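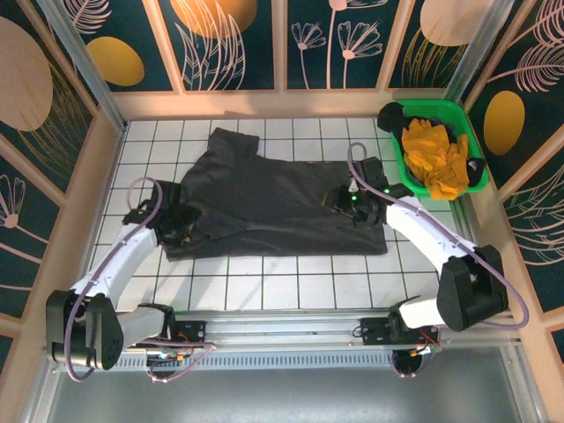 Brullden Two-Arm Teaching Cell

The Brullden is for people who would like a machine to handle laundry and are prepared to handle a great deal of it themselves first. Two arms on a shared front rail, a tiled floor, patterned walls. You drive the arms by remote control, the cell records what they did, and you do it again, slightly less badly.

Grip cameras

Each arm carries a small camera looking down its own fingers. It sees what the fingers have hold of and very little else, much like a new operator.
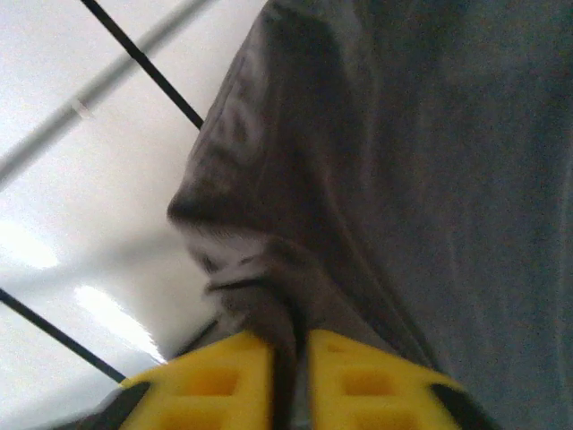

Grip camera view: gray fabric between the yellow fingers.

Start with a towel. Shirts have opinions. Pinch, lift, look at what came up with it, and put it down before your wrist has ideas of its own. Our Dosen workbook sets out 4 exercises, of which the second is the one people write to us about.

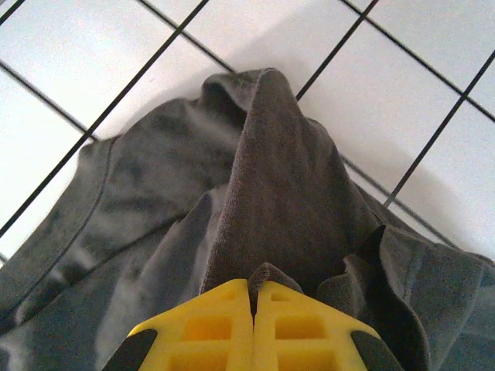
Pauses are recorded along with everything else, so if you stop to think, so will your robot. The Mathias editor trims them out afterward.

In the box
2 arms with fingers fitted
2 grip cameras
Mathias editor, one seat
Dosen workbook, printed

Storage: over 1,584 demonstrations
Walls: Prullilside pattern only. We have been asked.
Orders placed after 10/03/2025 ship in April.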